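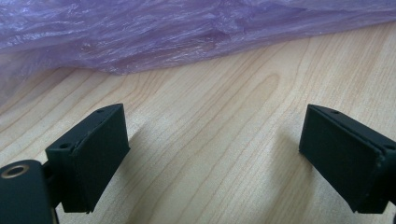 Can the Heltari arm fold thin plastic sheet by itself yet, so that our packing table can run without a person?

Not without a person near it. It can pick up a sheet and lay it down again, but the folding still fails too often for us to leave it alone.

Ticket 72, Ostcombe workshop
Opened by: Viorica Costache
Assigned to: Panagiotis Todorova
Status: open, waiting for supplier
Date: Mar 5, 2026

Viorica Costache wrote:
We made 23 trials with thin sheet this morning. In six of them the arm took two layers together and did not notice it. In four it closed on nothing and continued the program as if it had the sheet. The other trials were acceptable, but slow. With tea towels we do not have this problem.

Panagiotis Todorova wrote:
Thank you for the clear numbers. Please lower the closing speed one step and clean the pads with a dry cloth. Did you change the light over the table? Shiny material is difficult for the Katorow software.

Viorica Costache wrote:
The light is the same as before. I cleaned the pads and lowered the speed. Double layers are now less frequent, but the empty closing is still there.

Panagiotis Todorova wrote:
Then I think it is the grip check, which expects something thicker. I have sent the logs to Hannelore Wegener at Heltari. Until she answers, please fold the sheets by hand and keep the arm on the towels.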